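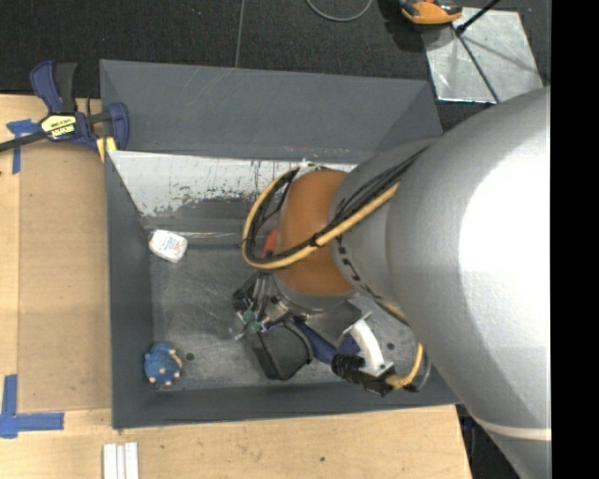
Darcy Gagnon asks whether a metal storage bin should be emptied completely before it is cleaned, or whether small items may be moved to one side.

The Skandonthorpe Household Office advises emptying it. Grit collects under soft toys and small packets and will mark the floor of the bin when wiped over. Brush out dry dust first, then wash with warm water and a little dish soap. Scouring pads are not recommended on bare metal.

Light scuffs do not affect use. Leave the bin to air for 60 minutes before refilling, and keep plush items in a cloth bag.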